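Print this page | E-mail this article
Reading time: 2 minutes

A kitchen robot to practise on before you buy the arm 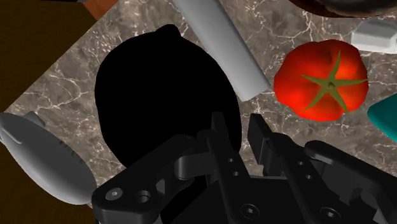

The gripper at the worktop in Prisano, with a tomato over to the right.

I've wanted a robot to chop my salad for years, and I'm no nearer to owning one. What I do have is Prisano, a simulator from a small firm called Lundetwood, which lets you drive a kitchen gripper on your own computer before you've spent a penny on metal. It costs £49. The real arm it's meant to prepare you for, the Tamihana, is £2492, so you can see why I started with the cheap one!

Setting it up took me most of a Tuesday evening (my laptop is old and sulks). After that you get a marble worktop, a scatter of objects and a pair of black fingers, and off you go with a game controller or the arrow keys. My first go at the tomato sent it straight on to the floor. So did my second. By the weekend I could pick it up and put it down again three times out of four, and I was far too pleased with myself.

The view from behind the gripper is the best thing here. You look out past the fingers, screw heads and all, and you soon learn how much of the worktop your own hand hides. The marble is lovely, too. Some of the objects are less so – there's a big rounded one in plain flat black, with a little nub on top, and I found it hard to judge where its near side was.

There are 283 practice tasks, and you can save your runs and play them back at half speed, which my daughter finds hilarious. The Skidgate add-on, another £9, brings in drawers and cupboard doors. I'd wait on that one. The drawers stick, and the help pages for it are thin.

Would I buy the arm now? Not yet – ask me again in April.

Contact us | Copyright Lundetwood review pages, all rights reserved | Back to top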